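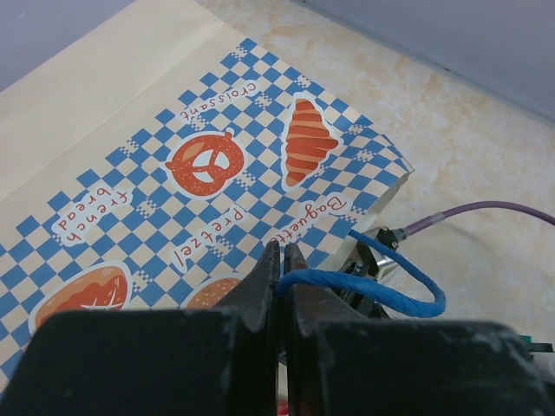

Chapter 4

The Bag and What Goes in It

Most of what beginners are told about packing food to go is passed down from one counter to the next, and very little of it has been checked. Bags are a good example. A new hire is told that paper is better than plastic for bread, that bigger is safer than smaller, and that a nice print sells the loaf. Each of these claims is true some of the time. Take the large paper bag at the head of this chapter, with its blue and cream checks and its drawings of a croissant, a pretzel and a loaf. A customer who sees it knows it has to do with baking, and that is as far as the print can take us. The drawings say nothing about how thick the paper is, how long a crust will last in it, or whether a bag that shows a croissant is any good for carrying one. The word "pretzel" is printed on it too, and a pretzel is one of the worst things a person can shut up in paper while it is still warm.

This chapter is about matching a bag to its contents. It assumes you have read Chapter 3 on cooling and that you know the difference between a lean dough and a rich one. If you skipped the section on carryover moisture, go back to it now. A good share of the trouble people blame on bags begins on the cooling rack.

4.1 What a bag is asked to do

Ask five people behind a counter what a bag is for and most will say it keeps bread fresh. We should be careful with that word. "Fresh" is used to mean a crisp crust, a soft crumb, a recent bake and an absence of mold, and no single bag can look after all of these. A crust stays crisp when moisture is free to leave it. A crumb stays soft longer when moisture is held in. The two aims pull against each other, and every bread bag is a compromise between them.

Paper lets moisture out. A baguette in plain paper keeps some of its crackle through the afternoon and may be hard by the next morning. The same baguette in a sealed plastic bag will be leathery by supper and still fit for toast a day later. Which is the better bag? The question can't be answered until we know when the bread is going to be eaten, and the seller rarely asks.

There are plainer jobs as well. A bag keeps hands and dust off the food. It holds several items together so that one person can carry them. It soaks up a little grease, or fails to. It shows the name of the shop. Older handbooks tend to mix these jobs together and then praise one kind of bag for all of them. When you read such praise, ask which job the writer had in mind.

4.2 The trouble with "one bag for everything"

Ratih Lumbantobing, whose bakery, Lumbantobing, is used for several of the cases in this book, kept one size of bag for years. It was a large one, chosen on the advice of a supplier's sheet which claimed that a single size cuts waste. When she went back through her stock book for June she found that 916 bags had gone out, and that 36 of those had been a second bag given to a customer because the first had torn or soaked through. That is close to four in every hundred, and it doesn't sound like much. The sheet had promised no doubling at all.

It would be easy to make too much of these numbers. They come from one shop in one month. We don't know how many bags tore on the way home, and a customer whose bag gives out in the parking lot does not usually come back to report it. The count does show that the promise on the sheet was wrong for at least one business, and that a plain stock book was enough to find it out.

What went wrong in the cases she could recall? A large bag with two small rolls in the bottom gets folded over and gripped hard at the top, and the paper is strained along the fold. Once paper has been creased sharply it is weaker on that line, whatever its weight. Butter was the other cause. Croissants and filled buns leave grease on the inside wall, and a roomy bag lets them slide about and leave it in several places.

4.3 Claims about printed bags

Printed bags cost more than plain ones. Suppliers defend the price by saying that patterns and pictures raise sales. A trade booklet from Curnitz, still quoted in some training rooms, says shops that changed to printed bags sold 11 percent more bread. The booklet doesn't say how many shops there were, for how long they were watched, or what else they changed in the same period. A shop that buys new bags has often just painted its front or hired a second baker. Treat the figure as advertising until someone shows the work behind it.

A picture can also mislead without anyone meaning it to. Customers do sometimes expect that a bag with a loaf drawn on it has been made for loaves. In practice the same paper is often printed with several kinds of baked goods so that it will pass for any of them. Staff should choose by size, weight and lining, and leave the drawings out of it.

One more claim deserves a short answer. You will hear that paper bags are as old as the trade, and at Cesthorpe there is a bakehouse sign that gives the year 1696, which gets brought up as if it settled the matter. It is a date for a building. It tells us nothing about what the bread was carried in, and a basket or a cloth is at least as likely.

4.4 Before you begin the exercises

You will need three bags of different sizes, a kitchen scale, a notebook and bread from a single batch. The Studetti method of scoring crust by sound is given in the appendix. Some teachers swear by it. We include it because it is cheap and quick, though two people listening to the same loaf will often disagree, so have each person write down a score before anyone speaks.

Weigh each bag empty and write the weight on the bottom in pencil. Let the bread cool all the way through before it goes in. Fold the top over once, without squeezing, and note the time.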